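Tirel to Open Second Textile Recycling Hall in Flavuvley

FLAVUVLEY, 27 November 2021. Tirel, the textile collection and recycling company, will open a second sorting hall on the Hofstetter site in April. The hall will take in used household textiles from homes, hotels and gyms, and will add 40 jobs to the company's payroll.

The new building has 3000 square meters of floor space. It will hold two sorting lines, a baling press and a loading dock for trucks. When both lines are running, the hall will be able to handle 90 tons of textiles a week. Tirel's first hall, on the other side of the rail line, will stay open and will go on taking clothing and shoes.

Household textiles have been collected in Flavuvley together with clothing until now. From April they will go into their own containers, marked with a green lid. Towels, bed sheets, tablecloths, curtains and cleaning cloths all belong there. Items should be clean and dry and packed in a closed bag. Carpets, pillows and quilts are not accepted at either hall.

Sorting will be done by hand, with cotton separated from polyester and mixed fabrics. Cotton pieces in good condition will be sold for reuse. Worn cotton will be cut into wiping rags for workshops. Synthetic and mixed fabrics will go to Boltero, which shreds them for use in insulation panels and furniture padding. The supply agreement with Boltero runs for three years.

Tirel will mail a leaflet with container locations to 4000 households before the opening. Hotels and gyms can sign up for a scheduled pickup at no charge.

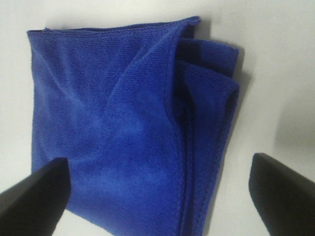
Can towels with holes or stains go in the green-lid containers?

Holes and old stains are fine as long as the towel has been washed and dried, but anything with oil, paint or solvent on it has to go in the regular trash.

Applications for the sorting and warehouse jobs are open now at the Tirel office on the Hofstetter site. Training is paid and no experience is required. Both day and evening shifts are available.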